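Clonotley Hand-Guiding Kit for Two-Arm Setups

I've had the Clonotley kit on our pair of arms since December, and it's the one piece of gear I'd replace the same day if it broke. You get two leader handles, a foot pedal, the wrist camera brackets and Pap, the recording software. Squeeze a handle and the gripper on that side squeezes. Simple as that!

Pap saves whatever the wrist cameras saw along with every joint position, so you can scrub back through a take and find the spot where your grip went funny. I do this a lot (more than I'd like).

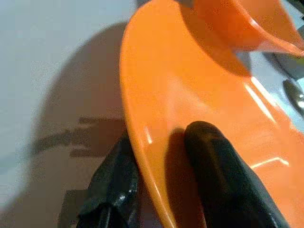
Wrist camera view, gripper fingers on either side of the orange rim.

Curved, shiny plastic is what I'd practice on first. The trigger has 4 force settings and I leave mine on the second, though Plernwood ships it on the highest -- way too grabby for kitchen stuff. Turn it down before you do anything else.

You can also skip the handles, hold the pedal and push the arms along yourself. I like that for big slow moves and go back to the handles for anything near a rim or an edge. My first decent kitchen task took 35 takes to record, and I kept 17 of them.

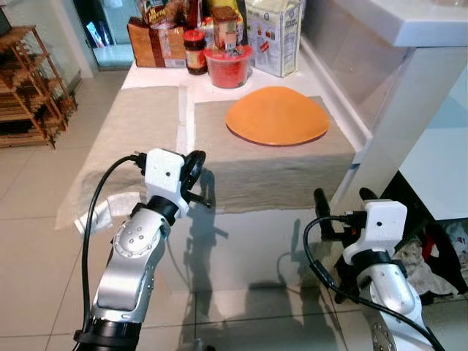

Both arms at the counter, orange cover on the right-hand mat.

Cables are long enough for a full reach over a counter, but leave slack at the wrist or you'll feel it tug.

Fits Zalora wrist mounts with no adapter. Manual is 104 pages -- read the pedal chapter, skim the rest. Spare trigger springs sold separately.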